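Halliday Youth Soccer - Progress Report to Zolteck, October 2026

Hi Perla, sorry for the length of this one, but there's a lot to tell you since April!

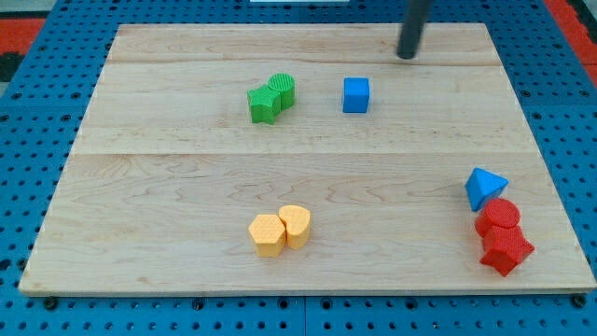

The big news is that we finally have a head coach for the under-14 girls. Losing the last one mid-season was rough (the parents ran practice out of a binder for a while, and I have a lot of respect for them). The new coach came over from Hollell, where she had the reserve side, and she's signed on for two seasons. First match in charge was away at Zultel and we lost 3-1, but we were level at the half and the girls came off talking about the next game, so I'll take it.

Sign-ups are at 40 for the two older age groups, and 10 of those are on the fee waiver your grant pays for. I had budgeted for 8, so I moved $535 over from the travel line to cover the gap and the extra uniforms. I hope that's OK - I know you asked me to check before moving money, and I should have called first. The receipts are in the folder I sent over.

The field is still a headache. The drain behind the north goal backs up whenever it rains, and we've lost two home dates to it. The county says it's on their list. Meanwhile Hollell has let us share their turf for evening practice, which means a longer drive but no mud.

Still to do before winter break: get both assistants through their referee course, settle the indoor schedule, and find a goalkeeper coach. I've got one person interested in that last job, but he wants to see how his knee holds up first.

If you want to come to a game, the last home match is against Zultel again. Bring a chair - the bleachers are still waiting on new bolts.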